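Tudholm Two-Arm Simulation Pack: Outdoor Set

Product page
Overview | What's included | Requirements | Licensing | Support

The Outdoor Set is an add-on for the Tudholm Two-Arm Simulation Pack. It gives you ready-made garden and patio scenes for practicing two-handed pick, place and handover work before you move to hardware. It's meant for labs and small integrators who already have a two-arm station and are tired of building test rooms by hand.

The base pack covers kitchens, workbenches and shelving. Customers kept asking for something outside, mostly for yard cleanup and patio service work, so we built it. The set was released in August and is kept up to date along with the base pack.

What's included

19 outdoor scenes, each with a day and an evening lighting setup
200 small objects with collision shapes and mass values
Garden furniture, planters, fencing and path lights as separate assets
Three worked tasks with scoring scripts: upright pick, two-arm handover, and clear the ground
Scene editor templates for the Tudholm editor
A printable parameter sheet for every object

Both arms load with the scene. You don't have to place them, and the joint limits match the base pack. If you've changed the gripper fingers in the base pack, your version carries over the first time you open an outdoor scene.

Working in the patio scenes

The patio group is where most users start. Targets are placed on the ground, and the arms work downrange from a viewpoint set behind them.

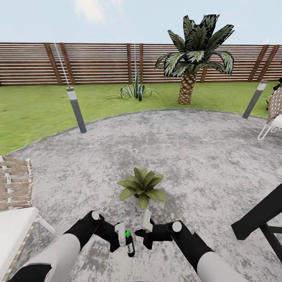
Upright pick is the simplest of the three worked tasks. The arms have to close on a standing object and lift it without tipping it over, and the script scores the lift height, the tilt angle and the time taken. Bottles are a good first choice. The small dark green one with the bright green cap stands between the two grippers, so you can try the pick with either arm, or with both, without changing the scene. Once that runs reliably, turn on position jitter in the task panel and run it again.

Position jitter moves the target by a random amount inside a radius you set. Furniture and plants stay put unless you also turn on layout jitter. We suggest leaving layout jitter off until your policy handles the first kind, as the two together make it hard to tell what caused a failure.

Clear the ground uses the same patios with more objects. It ends when everything has been moved to the drop zone or the timer runs out. The timer is set to three minutes and can be changed.

Lighting and surfaces

Outdoor light is the main difference from the indoor scenes. Sun direction, sky brightness and shadow softness can be fixed, or drawn at random for each run. Concrete and grass have separate friction values. Both are listed on the parameter sheet and both can be edited. Grass is modeled as a flat surface with a texture, so there are no individual blades to collide with. If you need soft or uneven ground, this set won't give you that.

Plants are rigid. Leaves don't bend when a gripper touches them. We know some customers want soft plants and we're looking at it, but there is no date.

Requirements

Two-Arm Simulation Pack, version 3 or later
37 GB of free disk space for the full set
A graphics card supported by the base pack
Network access for first-time activation only

You can install the patio group by itself if space is tight. Choose Custom in the installer and clear the boxes for the groups you don't want. They can be added later without reinstalling.

Compatibility

The set exports recorded runs in the same format as the base pack, including joint positions, gripper state and camera views. Runs recorded outdoors and indoors can be mixed in one training folder. Users of the Sovetti bridge need to update the bridge first. Older versions load the scenes but drop the sun settings, and everything comes out at default noon.

Licensing

Licenses are sold per seat, with a site license for teaching labs. A seat can be moved between machines from your account page. Recorded data belongs to you and can be published. The assets themselves can't be redistributed, either alone or inside another product. Rendered stills and video are fine in papers and talks.

From a user

"We used the patio scenes to sort out our grasp approach before we booked time on the real arms. Setup took a morning. The scoring scripts needed some changes for our gripper but they were easy to read. I'd like more clutter on the ground, and I have told them so."
Nathalie Perron, Desjardins Automation

Known issues

Evening lighting can flicker when shadow softness is set to zero. Use any value above zero.
Path lights are treated as fixed objects. Arms can hit them, but can't move them.
The reset button in the task panel doesn't restore edited friction values. Reload the scene.

Support and orders

Orders and license questions go through Mernthorpe, our distributor. Technical questions can be sent from the Help menu inside the software, which attaches your version number and log. Please include the scene name. Support is closed Saturday and Sunday.

Related products

Two-Arm Simulation Pack (base)
Kitchen Object Expansion
Gripper Finger Editor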